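Bench notebook, March, a little after 8 in the morning

Coffee in hand and a good long run of Druliteo trials to write up before I forget the details. Sandra Ellwood asked me to put down how the new approach method went, so this one is for her as much as for me.

The idea is simple enough. The old policy took its position from the overhead view only, and it got lost as soon as the fingers came in over the chassis. Now we let the wrist view take over for the last 30 mm, and it only has to keep the blue carrier lined up with the case — nothing fancier than that. I trained it on 259 demonstrations, most of them from the Sedgwick set, and I was quite pleased with how quickly it settled.

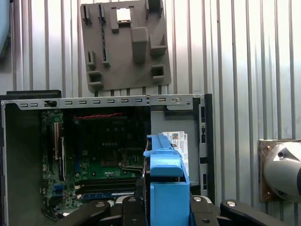

Results so far

Out of 46 tries, the wrist version missed eight, and I would call most of those near misses. The long twisted wire across the board still worries me, so I'd like to add demos with it lying in other places. Bright light on the ribbed wall may be hurting us too, but I haven't tested that properly yet.

Next: rerun with the Mevus weights, same start poses, and ask Sandra which seeds she used.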